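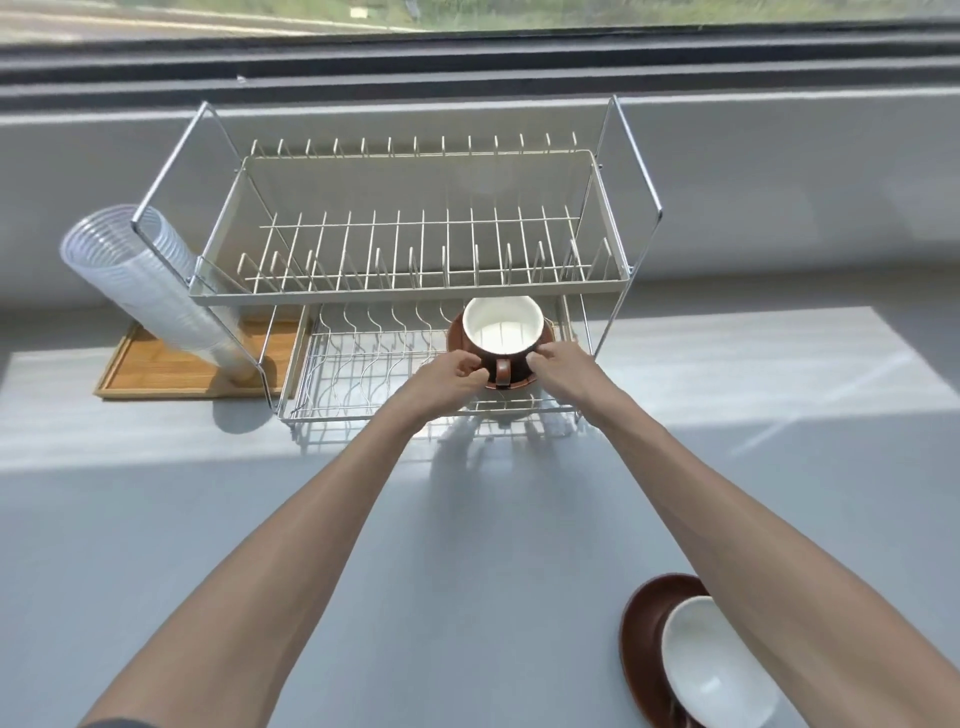

Neditz workshop puts four grippers through the washing up

August 25, 2018

Anyone who has ever dried up after a family lunch knows that a cup and saucer is a fiddly thing to put away, and the small team at Flenix in Neditz has spent a good part of the winter finding out just how fiddly it is for a machine. The workshop has been comparing four robot grippers on one humble kitchen chore - taking cups and saucers out of a wire dish rack and setting them down on the bench - and this week it shared its first results with neighbours, suppliers and a fair few curious locals who had come along mostly for the scones.

Kerstin Meinecke, who leads the trial, said the idea came out of a long argument over morning tea about whether the grippers on the market were being tested on anything a normal household would recognise. Most of the figures that come in the brochures are for blocks, tins and neat little boxes. A saucer is flat and slippery, it sits low, and there's hardly any room to get a finger under the rim.

"You can pick up a tin of tomatoes with nearly anything," she told the gathering. "Then you put a saucer down flat in front of the same gripper and it just pushes it along the bench like a hockey puck."

Each gripper was fitted in turn to the same arm, with the same controller and the same pair of cameras, so that the only thing changing was the hand at the end. Two of the four have a plain pair of parallel fingers, one has three soft fingers that curl, and the last, a loan from the supplier Stöcker, has two fingers with thin, slightly springy tips. Between them they made 391 attempts at the full job, cup and saucer both, and 203 of those were finished without a person having to step in.

Before any of the machines had a turn, the team did the job by hand, over and over, with a camera at head height to catch what the fingers were up to. Those recordings now make up a library of 317 short clips, and they have been every bit as useful as the gripper runs.

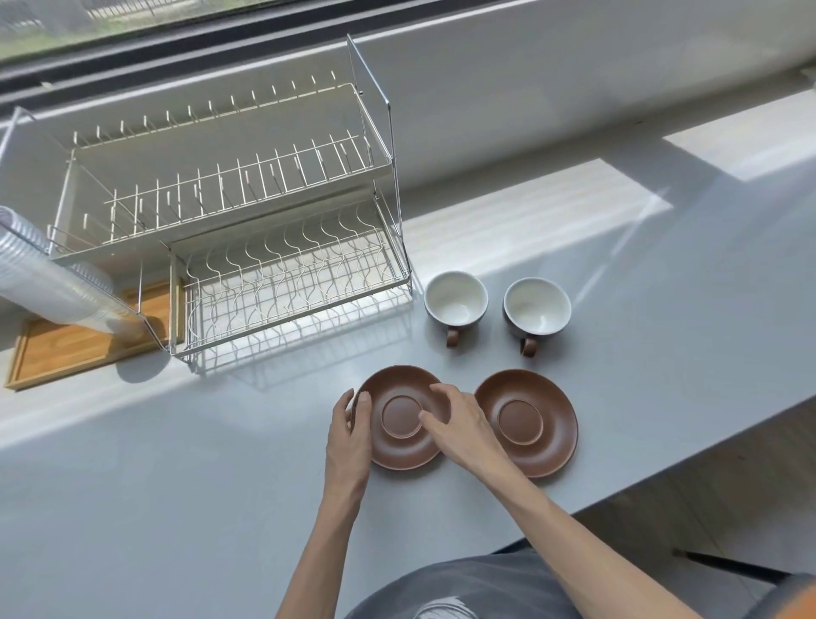 Jingyi Long, who went through all of the clips herself over several weeks in July, found that people are forever using their second hand without noticing it. One hand takes hold and the other steadies, or presses lightly on the far side, and then the two swap jobs. A single arm has no such helper, and she believes that explains a good share of the failures with the saucers. She has asked for a second arm in next year's budget and was cheerfully told to keep asking!

The springy tips from Stöcker came out best on saucers, managing to slide in under the rim more often than either of the stiffer pairs. The soft three-fingered hand was the favourite for cups, as it could close gently over the body and didn't much mind which way the handle was facing. It was a good deal slower, though, and it had trouble getting in between the wires of the rack when things were packed close together. The two parallel grippers landed somewhere in the middle, and the older of them did rather better than its price would suggest.

Light was the other worry. The test bench sits under a window, and on bright days the shadows of the rack wires fall right across the counter, where the depth camera sometimes took them for edges. Matúš Paulík, who looks after the cameras and the controller, tried drawing the blind, which worked beautifully, and was then asked to put it back up, as most kitchens have a window and people like to look out of it. He has since changed the way the two camera views are combined and says the false edges are far fewer than they were, although late afternoon is still a bit of a struggle.

The next round will add a fifth gripper, from Sakaveo, along with bowls and a few odd-sized plates. Ida Hollmann is putting together a list of 65 pieces of everyday crockery for it and would be glad to hear from anyone in the district with a cup or saucer to spare, chipped ones included. They can be left at the front counter of the workshop during business hours.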